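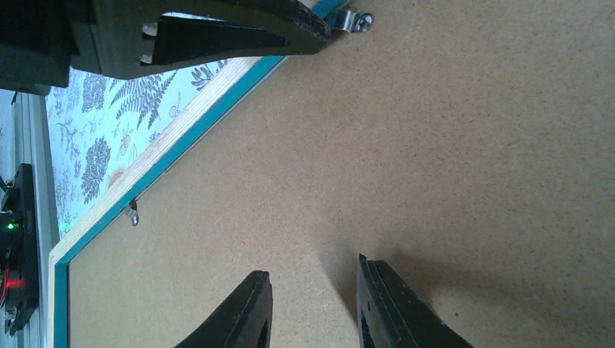
*The back of a frame, teal on the edge.*

My aunt Morfudd Jenkins left me 18 boxes of letters and one instruction, which was to read them in order. She had not put them in order. I've been at it since June and have reached what I believe is the middle of her Sterkum years, when she worked for a man called Abbasi and disliked his soup.

She wrote as if stamps were free. One letter to her sister in Imley spends three pages on a bus that was late. The bus came. She was cross with it anyway.

I started a spreadsheet, got to row 1167, and found that I'd been logging the shopping lists as correspondence. They stay in. Some of them are warmer than the letters.
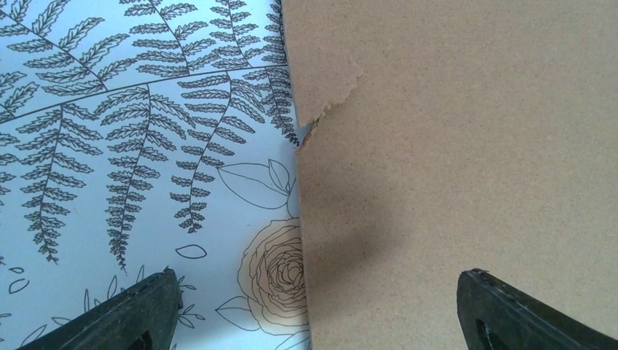
## What I'm keeping

The bus letter, obviously. Anything about the soup. The postcard from Clilesska that says only "No." I'd love to know what the question was, and my cousin says he'd rather not.

Box seven is next. It smells of mothballs and somebody has written "dull" on the lid.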